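184번 버스 때문에 서명 받으러 다닌 이야기 (길어요)

2025년 11월 27일

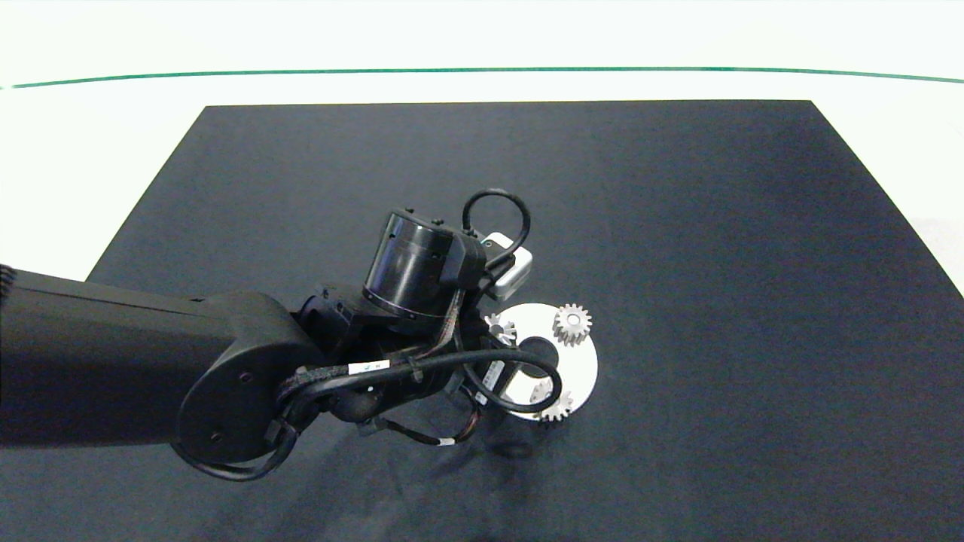
흰 바탕에 짙은 회색 매트, 검은 로봇 팔.

지난 글 댓글에 버스 얘기는 어떻게 됐냐고 물어보신 분들이 계셔서 드디어 씁니다. 한 번에 다 쓰려고 했더니 너무 길어져서 두 번이나 저장만 해놓고 닫았어요. 오늘은 그냥 끝까지 써서 올릴게요. 오타는 나중에 고치겠습니다(아마 안 고칠 거예요).

처음 오신 분들을 위해 잠깐 설명하자면, 저는 아일랜드의 작은 읍에 살고 있고 차가 없어요. 면허는 한국에서 땄는데 왼쪽 차선으로 달리는 게 너무 무서워서 미루고 미루다 지금까지 왔습니다. 그래서 제 생활은 거의 184번 버스에 달려 있어요. 우리 읍에서 출발해서 언덕 위 주택가를 한 바퀴 돌고, 병원 앞을 지나서 기차역까지 가는 노선이에요. 운영은 에벨(Evel)이라는 지역 버스 회사가 하고요. 배차 간격이 길고, 비 오는 날에는 꼭 늦고, 창문 쪽 난방은 틀면 발목만 뜨거워지는 그런 버스인데, 그래도 있고 없고는 하늘과 땅 차이죠.

그런데 늦여름에 정류장에 종이가 한 장 붙었어요. 1월부터 저녁 시간대 운행을 없애고 언덕 구간도 건너뛴다는 내용이었어요. A4 용지 한 장이었고, 글씨가 얼마나 작은지 저는 처음에 공사 안내인 줄 알고 그냥 지나쳤습니다. 며칠 뒤에 같은 정류장에서 기다리던 할머니가 이거 읽어봤느냐고 저한테 물어보셔서 그제야 봤어요. 읽고 나서 바로 든 생각은 "그럼 나는 저녁에 어떻게 집에 오지?"였고요. 네, 시작은 완전히 제 사정이었습니다. 동네를 위해서 나섰다, 이런 멋있는 이야기가 아니에요.

그 할머니 성함이 이타 티어니(Ita Tierney)예요. 앞으로 계속 나오니까 그냥 이타라고 쓸게요. 한국식으로 하면 성함만 부르는 게 너무 어색한데, 미시즈 티어니라고 불렀더니 그건 시어머니 이름 같다고 질색을 하셔서요. 이타가 그날 버스에서 제 옆에 앉더니 자기는 옛날에 우체국 창구 없앤다고 할 때도 싸워봤다고 하시더라고요. 그래서 제가 이겼냐고 물었더니 "반은" 하셨어요. 창구는 남았는데 문 여는 시간이 줄었대요. 그때는 그 대답이 좀 김빠지게 들렸는데 지금은 그 말이 뭔지 너무 잘 알겠어요.

첫 모임은 멀리건(Mulligan) 2층에서 했어요. 멀리건은 읍내 사거리에 있는 펍인데 월요일 저녁에는 위층을 거의 안 써서 그냥 빌려주셨어요. 저는 한국에서도 주민 모임 같은 데를 가본 적이 없거든요. 아파트 반상회도 엄마가 가셨지 저는 안 갔단 말이에요. 그래서 뭘 입고 가야 하는지, 뭘 들고 가야 하는지도 몰라서 결국 귤을 한 봉지 사 들고 갔습니다. (다들 너무 좋아했어요. 그 뒤로 제가 안 가져가면 귤 어디 있냐고 물어봐요.)

그날 29명이 왔어요. 의자가 모자라서 몇 분은 창턱에 앉으셨고요. 저는 대여섯 명쯤 오면 많이 온 거라고 생각하고 있었기 때문에 문 열고 들어가다가 잘못 들어온 줄 알고 도로 나올 뻔했어요. 근데 모임 자체는 엉망이었습니다. 처음 한 시간은 버스 얘기가 아니라 주차장 얘기를 했어요. 정말로요. 읍내 주차장 부지를 조타치(Zotach)라는 개발 회사가 사들인다는 소문이 있는데, 그래서 버스 정류장이 옮겨지는 거다, 아니다 그거랑은 상관없다, 상관이 왜 없냐, 이걸로 아저씨 두 분이 계속 왔다 갔다 하셨어요. 저는 영어가 빨라지면 반은 놓치는데, 사투리까지 섞이니까 중간부터는 그냥 귤만 깠습니다.

결국 이타가 책상을 손바닥으로 탁 치면서, 조타치 얘기는 조타치 모임을 따로 만들어서 하고 오늘은 버스 얘기만 하자고 했어요. 조용해지더라고요. 그러고 나서 정한 게 딱 이거예요. 서명을 받자. 목표는 2000명. 그 숫자가 어디서 나왔냐면 아무 근거가 없어요. 누가 "2000은 돼야지" 했고 다들 고개를 끄덕였어요. 회의록에도 그냥 그렇게 적혀 있습니다. 회의록은 제가 썼어요. 받아쓰기 연습 되겠다 싶어서 손을 들었는데, 그게 제 인생 최대의 실수였던 것 같기도 하고 잘한 일이었던 것 같기도 하고.

회의록 얘기가 나온 김에 하나만. 혹시 외국에 살면서 동네 모임에 들어가실 분 있으면 서기를 해보세요. 진짜로 추천해요. 못 알아들은 걸 당당하게 "다시 말해주세요, 적어야 해서요" 할 수 있어요! 평소 같으면 못 알아듣고도 웃으면서 넘어갈 걸, 적는다는 핑계로 세 번씩 물어봤어요. 게다가 다들 제가 적고 있는 걸 아니까 말을 조금 천천히 하시더라고요. 물론 흥분하면 바로 원래 속도로 돌아가지만요.

서명 용지는 제가 집에서 만들었어요. 처음 만든 건 완전 실패작이었습니다. 이름, 주소, 전화번호, 이메일, 버스를 얼마나 타는지, 왜 타는지까지 칸을 만들었더니 한 사람이 쓰는 데 한참 걸리는 거예요. 비 오는데 우산 들고 서서 그걸 다 써줄 사람이 어디 있겠어요. 이타가 한번 쓱 보더니 "이건 세금 신고서네" 하셨어요. 그래서 이름이랑 사는 동네, 서명, 이렇게만 남기고 나머지는 싹 뺐어요. 왜 타는지는 말로 물어보고, 얘기해주시면 제가 수첩에 따로 적었고요.

전단지도 100장 뽑았는데, 이건 한 장 한 장이 돈이라서 정말 아껴서 썼어요. 흑백으로 뽑았더니 지도에서 없어지는 구간이 안 보여서(빨간 점선으로 그렸거든요, 바보같이) 집에 와서 형광펜으로 일일이 칠했습니다. 넷플릭스 틀어놓고 칠하다가 드라마 내용은 하나도 기억이 안 나요. 남편이 옆에서 두 장 칠하더니 허리가 아프다면서 사라졌고요.

이제 서명 받은 얘기. 제일 먼저 간 데가 포르코(Porko)예요. 이름 때문에 다들 고깃집이냐고 하는데 정육점 겸 샌드위치 가게예요. 점심에 줄이 길게 서니까 줄 선 사람들한테 받으면 되겠다 싶었죠. 제가 준비한 첫 문장이 있었어요. 거울 보고 연습도 했단 말이에요. "안녕하세요, 184번 버스 저녁 운행을 지키려고 서명을 받고 있는데요." 그런데 막상 첫 번째 분한테 다가가니까 그 문장이 통째로 날아가고 "버스 좋아하세요?"라는 말이 나왔어요. 버스 좋아하세요라니. 그분이 저를 한참 보시더니 "상황에 따라 다르죠" 하셨습니다. 서명은 해주셨어요. 그분께 아직도 감사하고 있어요.

며칠 하다 보니까 요령이 생기긴 하더라고요. 몇 가지 적어둘게요. 누가 비슷한 일을 하게 되면 도움이 될지도 모르니까요.

먼저, 펜은 무조건 많이 가져가야 돼요. 펜이 하나면 한 명이 쓰는 동안 뒷사람이 가버려요. 그리고 펜은 돌아오지 않습니다. 제가 문구점에 갖다 바친 돈을 생각하면 좀 슬퍼요. 볼펜은 비 오면 종이에 안 써지니까 연필도 챙기시고요.

클립보드는 딱딱한 걸로 사세요. 처음에 두꺼운 종이를 대고 다녔는데 습기를 먹으니까 김처럼 축 처져요. 위에 투명 비닐 한 장 덮을 수 있으면 더 좋고요.

그리고 바쁜 사람은 잡지 마세요. 이건 이타한테 배운 건데, 이타는 정류장에서 기다리는 사람한테만 말을 걸어요. 어차피 기다려야 하니까 심심하잖아요. 늦는 버스가 우리 편이 된 거죠. 버스가 늦으면 늦을수록 서명이 쌓여서, 나중에는 버스가 제시간에 오면 살짝 아쉬웠어요(반성합니다).

문 두드리는 건 저는 끝까지 못 익숙해졌어요. 언덕 위 주택가를 둘씩 짝지어서 돌았는데, 초인종 누르고 기다리는 그 시간이 너무 싫은 거예요. 한국 살 때 제가 초인종 소리만 나면 숨죽이고 없는 척하던 사람이라, 문 안쪽에 있는 사람 마음이 너무 잘 이해가 돼서요. 티브이 소리가 갑자기 작아지면 아, 지금 저분도 숨죽이고 계시는구나 싶어서 전단지만 넣고 조용히 돌아섰습니다. 개 있는 집이 많은데 개들은 대체로 저희 편이었어요. 나와서 반겨주면 주인도 따라 나오니까요.

거절도 많이 당했죠. 어떤 분은 자기는 평생 버스를 한 번도 안 탔는데 왜 세금으로 그걸 하냐고 하셨고, 어떤 분은 어차피 다 정해진 건데 뭐 하러 하냐고 하셨어요. 첫 번째는 괜찮았어요. 의견이 다를 수 있으니까. 근데 두 번째 말은 들을 때마다 힘이 쭉 빠졌습니다. 저도 속으로 그렇게 생각하는 날이 있었거든요. 그리고 한번은 당신은 여기 사람도 아니면서 왜 그러느냐는 말도 들었어요. 집에 오는 길에는 괜찮은 척했는데 설거지하다가 좀 울었어요. 다음 모임에서 그 얘기를 할까 말까 하다가 이타한테만 했는데, 이타는 별말 안 하고 그 집이 어디냐고만 물어보셨어요. 가서 뭐라고 하셨는지는 지금도 몰라요. 물어봐도 안 가르쳐주세요.

반대로 좋았던 것도 많아요. 수첩에 적은 얘기들 중에 몇 개만 옮길게요. 누군지 알 수 있는 부분은 뺐어요.

병원에서 저녁 근무를 하는 분. 막차가 없어지면 택시를 타야 하는데 그러면 그날 일한 돈에서 한참이 빠진대요. 그래서 근무를 낮으로 바꿔달라고 했는데 안 된다고 했답니다.

언덕에 혼자 사시는 할아버지. 아내분이 요양원에 계셔서 저녁 먹이러 매일 가신대요. 점심은 간호사가 먹여줘도 저녁은 본인이 하신다고, 그게 두 분 약속이래요. 이 얘기를 듣고 저랑 같이 간 짝이랑 다음 집까지 말없이 걸었어요.

고등학생 둘. 수영부인데 연습이 저녁에 끝난대요. 둘이서 서명지를 학교에 가져가더니 한 장을 앞뒤로 꽉 채워서 왔어요. 뒷면에는 칸도 없는데 자로 줄을 그어서요! 근데 미성년자 서명이 인정되는지 몰라서 따로 묶어서 냈습니다.

그리고 그냥 밤에 영화 보러 가고 싶다는 아주머니. 저는 이게 제일 좋았어요. 병원이나 직장 얘기를 들으면 다들 고개를 끄덕이는데, 영화 보러 가고 싶다는 얘기는 하면서 괜히 미안해하시더라고요. 이유가 꼭 심각해야 하나요? 저도 처음에는 치과 얘기 같은 걸 앞세웠는데, 제 저녁 버스의 절반은 친구네 집에서 라면 끓여 먹고 돌아오는 버스예요.

중간에 한 번 다 그만둘 뻔한 적도 있어요. 단체 채팅방 때문에요. 처음엔 모임 시간 알리는 용도로 만들었는데 점점 온갖 얘기가 올라오는 거예요. 잃어버린 고양이, 쓰레기통 수거일, 누구네 울타리, 또 조타치. 밤 열두 시에 조타치 기사 링크가 줄줄이 올라오고 거기에 또 누가 반박을 하고. 아침에 일어나면 안 읽은 메시지가 너무 많아서 중요한 걸 놓쳤어요. 실제로 한 번은 시간이 바뀐 걸 못 보고 저 혼자 비 맞으면서 멀리건 앞에 서 있었습니다. 결국 공지만 올리는 방을 따로 팠고, 거기는 세 사람만 쓸 수 있게 했어요. 처음부터 그렇게 했어야 했는데. 옛날 방은 아직도 살아 있고 고양이는 찾았어요.

또 하나 다툼이 있었던 게 에벨을 어떻게 대하느냐였어요. 젊은 쪽은 차고지 앞에 가서 피켓을 들자고 했고, 나이 드신 분들은 기사님들이 곤란해지니까 싫다고 했어요. 다들 매일 얼굴 보는 기사님들이잖아요. 저는 어느 쪽이 맞는지 모르겠더라고요. 피켓을 들어야 신문에 나는 것도 맞고, 기사님들이 무슨 죄냐는 것도 맞고. 한참 싸우다가 차고지 말고 읍내 정류장에서 하기로 했습니다. 이름하여 "버스 기다리기" 행사. 피켓 대신 그냥 저녁에 다 같이 정류장에 나가서 막차를 기다리는 거예요. 보온병 들고요. 지역 신문에서 한 분이 와서 사진을 찍어 갔는데 제 얼굴은 앞사람 모자에 가려서 안 나왔어요. 엄마한테 보내드리려고 했는데!

그날 막차 기사님이 문을 열더니 줄 선 사람들을 보고 "다 타시는 거예요?" 하셨고, 우리는 다 탔어요. 계획에 없던 일이라 갑자기 다들 언덕을 한 바퀴 돌았습니다. 읍내 사는 분들은 처음 와봤다고 창밖을 구경하고, 노래 부르는 분도 계시고. 그러고 다시 내려오는 버스가 없어서 걸어 내려왔어요. 저는 언덕에 사니까 그냥 집에 갔고요, 헤헤.

서명은 어떻게 됐냐면, 2000명은 채웠습니다. 채웠어요! 마지막 주까지도 안 될 줄 알았는데 일요일에 성당 앞에서 이타가 혼자 한 뭉치를 받아 오셨어요. 어떻게 하셨냐고 하니까 문이 하나라서 다 자기 앞으로 나올 수밖에 없었대요. 그걸 상자에 담아서 지방의회 사무실에 가져갔는데, 저는 뭔가 받는 사람이 나와서 악수도 하고 그럴 줄 알았거든요. 접수창구 직원분이 도장 찍은 종이 한 장 주고 끝이었어요. 걸린 시간보다 주차할 데 찾는 시간이 더 길었습니다. 돌아오는 차 안에서 다들 조금 멍해 있다가 포르코에 들러서 샌드위치 먹었어요.

그래서 결과. 저녁 운행은 남기로 했대요. 단, 막차 시간이 당겨졌어요. 언덕 구간은 평일만 돌고 주말에는 건너뛴답니다. 일단 봄까지 해보고 승객 수를 보고 다시 정한다고 하고요. 이 얘기를 에벨에서 보낸 편지로 받았는데, 모임에서 제가 소리 내서 읽었어요. 읽고 나니까 박수 치는 분도 있고 한숨 쉬는 분도 있고, 영화 보러 간다던 아주머니는 새 막차 시간이면 영화 끝까지 못 본다고 하셨어요. 맞아요. 못 봐요.

이타는 "반은 했네" 하시더니 귤을 하나 더 까셨습니다.

저는 좀 억울했어요. 그렇게 돌아다녔는데 반이라니. 집에 와서 남편한테 막 투덜거렸더니 그럼 안 했으면 어땠겠냐고 하는데, 그 말이 맞는 건 알지만 그런 말은 그 순간에는 도움이 안 되잖아요. 그냥 같이 화내주면 좋겠는데. 이틀쯤 지나니까 괜찮아졌고, 지금은 주말 언덕 구간을 어떻게 할지가 더 궁금해요. 승객 수를 본다니까 일단 많이 타야 하는데, 주말은 버스가 안 오는데 승객 수를 어떻게 보여주나요? 이걸 다음 모임 때 물어보려고 수첩에 적어놨어요.

달라진 게 하나 있다면 장 보러 가는 데 시간이 엄청 오래 걸려요. 예전에는 우유만 사서 십 분이면 왔는데 이제는 빵 코너에서 한 명, 계산대에서 한 명, 나오다가 또 한 명 만나서 얘기를 해야 돼요. 날씨 얘기, 무릎 얘기, 버스 얘기. 이사 오고 나서 몇 년 동안 아는 사람이 옆집밖에 없었는데 좀 신기합니다. 아, 그리고 제 이름을 제대로 발음하는 사람이 늘었어요. 회의록 맨 밑에 계속 적혀 있으니까 누가 용기를 내서 물어봤고 그 뒤로 퍼졌나 봐요.

댓글로 서명 용지 양식 달라고 하신 분, 메일 주소 남겨주시면 보내드릴게요. 세금 신고서 버전 말고 짧은 버전으로요. 영어로 되어 있는데 한국어로 바꾸는 건 금방 할 수 있을 거예요. 한국에서는 주민번호 앞자리를 적어야 하는 경우도 있다고 들은 것 같은데 그건 제가 잘 모르니까 꼭 확인해보시고요.

다음 모임은 월요일이고 역시 멀리건 2층이에요. 이번에는 귤이 아직 맛이 없어서 뭘 들고 갈지 고민 중입니다. 호떡을 구워 갈까 했는데 식으면 맛없을 것 같고, 김밥은 지난번에 단무지를 다들 빼놓고 드셔서 마음이 좀 상했어요. 추천 받습니다.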